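Home | News | Builds | Members | Contact

Robot arm build takes on old desktops

March 17, 2024 – A home-built robot arm project is being set up to take apart old desktop computers at the Dallness shared workshop.

Meron Nigatu began the build, called Sirko, in June with a budget of $615. The work centre now has a slatted aluminium table and a grey 3D-printed tray for drives, memory and other small parts.

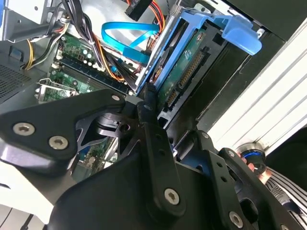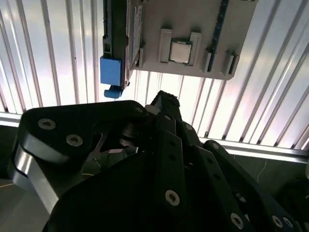
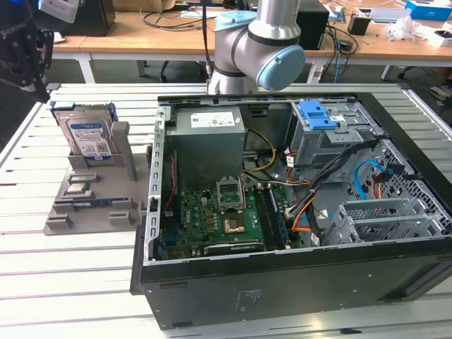
What comes next

Nigatu plans to work through 48 donated towers, starting with seven of the same model. She says cables are still the hardest part to program – they never sit the same way twice. Tray files will be shared with members.

Contact Dallness Workshop | © Dallness | Back to top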